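Gukeck macht die Ohren auf — Hörspielabend zieht um

Ich geb's zu, ich hab mich riesig gefreut: Unser Hörspielabend in Gukeck geht im Mai weiter, und zwar im alten Kino! 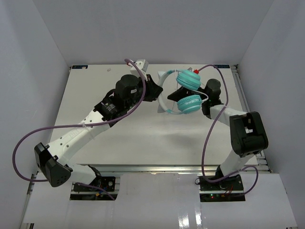
Was kostet der Eintritt? Zwei Euro, Kinder zahlen nichts.

Kerstin Bauerfeind hat mir gestern den Plan gezeigt — 309 Plätze, los geht's um 19 Uhr mit einem Krimi von Mattes Hamann. Karten gibt's ab sofort in der Bücherei, ich hab meine schon.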